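# Who Turns the Knobs Now? Automation on the Test Floor at Rolport

Dennis Lockwood, second-year placement project
Handed in 20 June 2025

I spent my placement at the Rolport works in Prisgate, where control panels are put together, tested, boxed up and sent out to people who run stage lights and small sound desks. My tutor asked for a report on "a change in working life", and I was lucky (or so I thought on my first morning) to arrive while the change was still going on. In February the firm had started moving its knob testing over to a robot arm, and when I got there half the benches were still done by hand and the other half weren't, so I could sit with both and ask a great many questions. People were very patient with me, and I would like to thank them for that before I go any further.

## How the job was done before

Every knob on every panel has to be turned from one end to the other and back again, and the tester feels for anything gritty, loose or stiff. It sounds like nothing at all. I tried it for a morning and by the tea break my thumb was sore and I had lost my place twice. The regular testers get through a panel in 90 seconds, talking the whole time, and they can tell you which supplier a knob came from by the feel of it.

The trouble is what it does to hands. Of the 11 people I would have liked to interview I managed 6, and four of those had worn a wrist support at some point. Mrs Guzmán, the floor lead, had been asking for some kind of help with the turning for years, which surprised me, as I had expected the push to come from the office upstairs.

## What the arm does

The arm is run by a control program called Kandik, which the firm bought in and then had to teach about its own panels. Most of the teaching is done in simulation. The two technicians set up a panel on the computer, tip it at an awkward angle, change the light and the shadows, and let the gripper try for a knob again and again before anything is tried on the floor. I was given a desk next to them and watched a lot of this, and I must say I grew quite fond of it! You find yourself leaning in your chair as if that would help.

In the week I kept a proper tally, the arm tested 411 panels and the hand benches tested 257. I don't want to make too much of those numbers, as the arm also had an evening shift and was given the simpler models. It passed a few panels that the hand testers later pulled out for a faint scrape, and those went back to the technicians as a fault in the program.

## What changed for the people

The biggest change is that testers now spend their day looking after results. They decide what to do with a panel the arm isn't sure of, and they keep a notebook of odd cases which goes to the technicians on a Friday. Two of them have begun learning to set up the simulated panels themselves. One told me she liked being asked what "gritty" means, having never been asked before, and that she had filled a page and a half trying to answer.

It hasn't suited everyone. The old benches faced each other, and the new stations are in a row along the wall with a screen each, so the chatting has gone - or most of it has. An older tester said he was less tired in the hands and more tired in the head, and that he missed finishing a thing and putting it down. I think this deserves as much room in a report as the panel counts do, and the firm's own write-up, which I was kindly allowed to read, gave it one line.

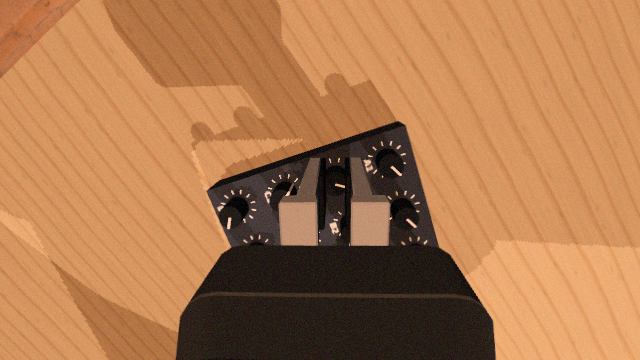
Did anyone lose their job when the arm came in?

Nobody had been let go by the time my placement ended, though one person who retired in the spring was not replaced, and the testers all mentioned it to me.

## What I would suggest

I would turn at least some of the stations round so that people can see each other again. I would also put the notebook time into the working day on the rota, as at present it gets squeezed into the last few minutes before the bus. And I'd like the testers to be in the room when the next panel model is set up in Kandik, with a real one on the table to handle while they talk.

If I had the project over again I would talk to the evening shift as well. I only met them once, in the car park, and they had plenty to say.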